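The Breakfast Shelf, Put in Order

By the food desk, 13 Mar 2025

In December I moved to a small apartment in Plismont, and the kitchen had one cupboard, already full of plates. So breakfast had to live in the open. I bought a metal rack from Zindetti, 23 inches deep, and promised myself that it would not become a mountain of half-empty bags. For 2 weeks it was exactly such a mountain.

What helped me was a simple rule from an old Wojcik housekeeping booklet: soft packages and stiff packages must not fight for the same place. Granola in pouches goes to one end, oat bites and snack bars in their boxes follow, with the name turned to the front.

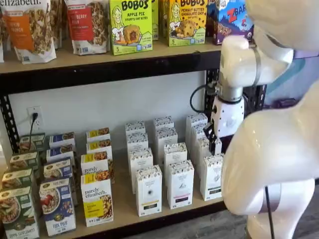 Should the bars come out of their boxes to save space?

Only when a box is half empty. A full box stands straight and keeps its flavor name where everybody can read it, and a loose bar easily slides behind something and is forgotten until summer.

The second rule concerns refilling. I put the new box at the back and pull the old one forward, as a good shop does. Before this I open the flaps and look inside, for I have more than once kept an empty carton

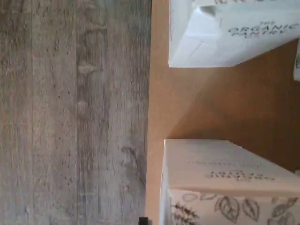 and written on my shopping list that we have plenty. Now every empty carton is made flat the same evening. My neighbors in the Nonitis building do it once a month, but they have a bigger hallway.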